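Two Trays at the Ledo

My uncle left me the Ledo, all 54 seats of it, plus a back room full of plastic cups and one employee, Gayan Haque, who had been there longer than the carpet. I'd never run so much as a lemonade stand! So on Wednesday morning, before we opened, Gayan took me through the trays.

"Cups go on the left one," he said. "Always the left."

"Why the left?"

"Your uncle was left-handed."

I'm not, but I let that go. He had on his black shirt with the little white mountain on the chest (he has a drawer of them, I swear) and he pointed down at the tray like it might try to leave. The dark blue cup, the one with the yellow inside, was for the Lusell table. The tall pale green one was for anybody who asked nicely. I wrote all this on my hand.

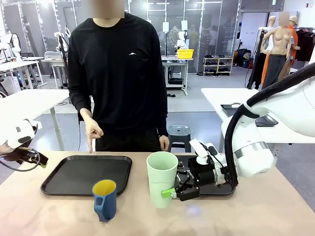
What the Lusell Table Wanted

The Lusell table was four sisters and a cousin, and they'd been coming in for 252 Wednesdays. Gayan kept a tally in pencil inside the pantry door. They came at noon, they wanted mint tea, and they wanted it poured by my uncle.

"He's in Zeleke now," I told them. "He retired. He has a boat."

The oldest sister looked at me, then at the blue cup, then at me again. "Does he know how to drive a boat?"

"No," I said, and that got a laugh, so I sat down, and I guess I stayed until two. They told me about the winter he tried to serve soup in teacups and the time he locked himself out in his socks. I forgot all about the other customers. Gayan did not, and he let me know it with his eyebrows.

When they'd gone I wiped down a black tray and set it crooked on the pale tabletop, nothing on it, and stood there feeling pretty good about myself. 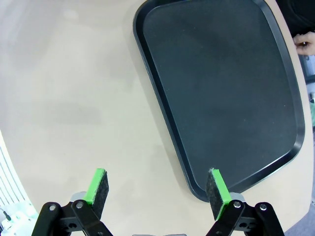
Zeleke, January

Dear kid,

Gayan writes that you sat with the Lusells for two hours and let the toast burn. Good. I did the same thing my first week. The boat is fine, I have a man named Ehsan Mughal who drives it and I hold the rope.

Put the cups on whichever tray you want. I only said left because the right one wobbled, and I fixed that years ago and forgot to tell Gayan. Please don't tell him now.

Your uncle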